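January 20, 2025
Sim bench, Plavby arm, gripper fault (still open, kind of)

OK, so this ate my whole Monday and I want it written down while I'm still annoyed. The Plavby run quit again on the close command: arm gets to the pre-grasp pose, controller says "closed," everybody downstream believes it, and the arm heads off to the drop spot with nothing. It did that on 3 of the first 30 episodes, so it's not a fluke and it's not my seed. Wrist view stills from the batch:

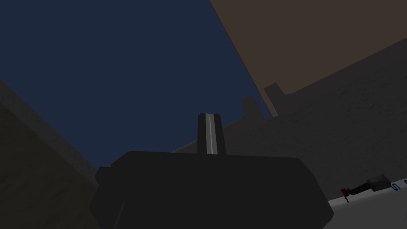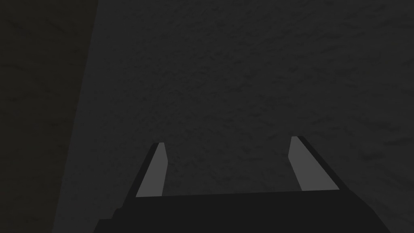
My first guess was the finger joint limits, because I touched those last week (guilty!). I rolled them back to the old Rimis file and ran the batch again. Same fault, same kind of place. So I put my version back in and quit blaming myself.

Then I plotted commanded width against measured width, which I should have done before lunch. In the bad episodes the command goes to closed and the measured value just sits there at full open, flat as a board, for 88 steps. Then the timeout fires, and this is the part that bugs me: the Stullier wrapper treats a timeout as "motion done." It doesn't raise anything! It returns the same code as a good close. I read that function four times thinking I had the wrong branch checked out. I didn't.

So there are two problems:

The stuck fingers. I still don't know why. It only shows up when the wrist has turned almost 90 degrees from home before the close goes out. I tried a slower wrist move and it still happened. I tried a pause before the close and it went away, but I don't trust that, it smells like message order to me. Maybe the close lands while the arm trajectory is still active and gets dropped on the floor.

The wrapper. This one I fixed. Timeout now comes back as its own error and the arm holds where it is. I also added a check on measured width after every close, and if it hasn't moved, we stop. Ugly but it works, and I ran the three bad seeds again and all of them stopped where they should.

Please don't copy the old wrapper over to the real cell. The Sarıgül branch still has it, I looked. In sim we lose an episode, but on the floor that's an arm swinging away from a pick it thinks it made, with the next step already queued. I put a note at the top of the file and locked the deploy job until the branch is merged.

Left to do: log the command queue with time stamps on both ends, rerun with the wrist move and the close split into separate calls, and take my pause back out so it doesn't hide the thing. The logs are in the usual folder, under "stuck_open." Ignore the one called "stuck_open_final," I had the wrong config loaded for that one.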